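Tremmont Campaign Finance Oversight Panel
Minutes of the regular meeting, 2018-01-15
Location: Hearing room, Nasrallah Building, Tremmont
Status: Approved as corrected

Call to order

The chair called the meeting to order and confirmed that notice had been posted in accordance with the panel's rules. The clerk called the roll and reported a quorum, with four members present. Also present were counsel to the panel, the filings supervisor, the records analyst, and a representative of Bollitz, the firm retained to reconcile contribution records.

Approval of prior minutes

The minutes of the previous meeting were taken up. The vice chair asked that the word "foreign" be replaced with "out-of-country" in the paragraph on donor addresses. Counsel agreed that the change was needed, as an address outside the country does not establish that a donor is a foreign national. The minutes were approved with that change by voice vote.

Review of contributions to the Talness port measure

The chair opened the item and restated its scope. In October the panel directed staff to review all itemized contributions made for or against the Talness port measure and to identify any that may have come from a source barred under the campaign finance ordinance. The review does not cover the content of advertising, and it does not address whether the result of the vote was affected. Several written comments had asked for both. The chair noted that neither question is within the panel's authority.

The Bollitz representative presented the reconciliation report. The firm examined 2316 itemized entries from the reports filed by the registered campaign groups. Each entry was compared with the matching bank deposit record and with the donor address on file. Where the address and the card billing country did not agree, the entry was marked for manual review. Entries made by check were handled separately, using the bank of origin.

Manual review left 53 entries unresolved. The representative stated that "unresolved" means the file does not contain enough information to confirm the donor's eligibility. It is not a finding that the contribution was unlawful. A number of the entries appear to belong to citizens living abroad, who may contribute under the ordinance. Others list a business name with no registration record attached.

A member asked whether the unresolved entries were concentrated on one side of the measure. The representative replied that they were found in the reports of both the supporting and opposing groups, and that the breakdown is in the second table of the report. The member asked that the table be posted with the minutes. Counsel advised that it could be posted once donor street addresses had been removed.

The vice chair asked why prepaid cards had not been treated as a separate class. The representative said that the payment processor's export does not carry a field for card type. The information exists at the processor but would have to be requested in writing by the panel or obtained by subpoena. Counsel recommended a written request first.
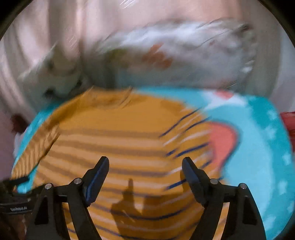

Maren Oldacre
Recording Clerk, Tremmont Campaign Finance Oversight Panel

Discussion continued on the form of the written request. Counsel read the draft language aloud. A member objected to the phrase "all related communications" as too broad and likely to delay a reply. The phrase was struck. The request will be limited to card type, issuing country, and the date and amount of each transaction tied to an unresolved entry.

Motion to send the written request to the payment processor as amended. Seconded. Carried by voice vote, no member opposed.

Notice to campaign groups

The filings supervisor reported on the procedure for notifying the groups whose reports contain unresolved entries. Under the ordinance, each group must be given the chance to supply missing donor information before the panel considers any further step. The notice will list the entries by report line and will cite the section that applies. It will not include the Bollitz worksheets.

A member asked what happens if a group has already dissolved. The supervisor replied that the last treasurer of record remains responsible for answering. If the notice is returned undelivered, staff will send a second copy to the registered agent and enter both mailings in the file.

Counsel reminded members that the ordinance allows a civil penalty of up to $2000 for each contribution knowingly accepted from a barred source. Failure to collect complete donor information is a separate matter under a different section and is normally handled by an amended report. Members were advised not to discuss possible penalties outside the meeting while responses are pending.

Motion to issue notices in the form presented. Seconded. Carried by voice vote.

Request from the legislative delegation

The chair read into the record a letter from the office of the state legislative delegation asking for a copy of the panel's working files. Counsel stated that the final report is a public record but that working files in an open review are exempt from release. One member favored sending the files under a confidentiality agreement. Another was concerned that doing so could be seen as taking a side in the dispute over the port lease. After discussion, the chair directed counsel to reply that the report will be provided on completion.

No motion was made.

Filing system changes

The records analyst described a proposed change to the online contribution form. The country field is now optional and defaults to blank. Under the proposal it would be required, and a donor entering an address abroad would be asked to confirm citizenship or permanent resident status before the entry could be saved. The analyst noted that the change would apply to new filings only and would not alter reports already on file.

The vice chair asked that the confirmation text be reviewed by counsel before it goes live. The analyst agreed. The item was continued.

Public comment

A resident of Talness asked that the panel release the names of all donors with unresolved entries. The chair responded that donor names already appear in the public reports but that the panel will not publish a separate list during the notice period.

A second speaker asked that future meetings on the measure be held in Talness. The chair referred the request to staff to check room availability and recording equipment.

Action items

Counsel: send written request to the payment processor; reply to the legislative delegation; review form text.
Filings supervisor: issue notices and log all returned mail.
Bollitz: provide a copy of the second table with street addresses removed.
Records analyst: bring a revised contribution form to the next regular meeting.

Adjournment

There being no further business, a motion to adjourn was made, seconded, and carried.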